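Exposure, tracking and one plastic sheet too many

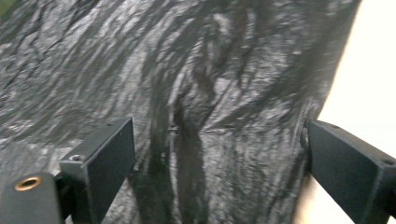 Most of my last month has gone on the pose tracker, the bit of our software that works out where the camera was for every moment of a recording. We use it on everything that comes in from the hand-held grippers, and until January I thought of it as finished. It takes the video and the motion sensor readings, picks out points it can follow from one moment to the next, and gives back a path. If the path is bad, the recording is no use for training. Crumpled black plastic is about the worst thing you can put before it. There are plenty of bright streaks along the creases and the tracker grabs them happily, but a streak is a reflection, and it slides over the surface when the camera moves. Add a patch of background washed out to plain cream on the right, with nothing in it to follow, and the points that are left are nearly all liars.

The first thing I did was go back over the batch Efa Lewis had set aside. There were 1,362 recordings in it and the tracker had passed nearly all of them. The score it gives is based on how well the points agree with each other, and reflections on one sheet can agree with each other very well while all drifting the same way. Seema Mathur had said this to me last summer and I had written it down and done nothing.

So there are two changes in the new version.

The first is a mask for the fingers. They sit in nearly the same place in the view all the time, apart from opening and closing, so the tracker should never take points from them. We had a mask already, but it was drawn for the old mount and left a strip along the bottom corners uncovered. Screw heads and brass inserts make lovely sharp points, and they tell the tracker that the camera is standing still. I redrew it by hand in Fulov, which took an afternoon, and then made it a bit wider than it needed to be.

The second is a check against the motion sensor. Before, the sensor only filled in gaps. Now, if the points say one thing and the sensor says another for more than a short stretch, the points lose and that stretch is marked. I set the limit by trying values until the marked stretches matched the ones I would have marked myself. Yurii Antoniuk would like something with more theory behind it and he is welcome to write it.

I also put a cap of 2,000 on the number of points kept at once. It used to be unlimited, and on shiny things it ran away with itself and the whole job slowed to a crawl. Running time on Trevor, our older machine, is now bearable again.

Exposure is still open. Berwyn Prydderch thinks we should lock it at the start of each recording. I tried that and the dark folds went to solid black, so we lost the few honest points we had. Leaving it on automatic burns out the background instead. I would like to meter on the middle of the view only, between the fingers, but the camera settings are buried in the Hondska driver and I have not found the right one. If you have, please write to me.

Next job is to rerun the whole batch overnight and see how many get thrown out - I expect a lot, and Efa has been warned.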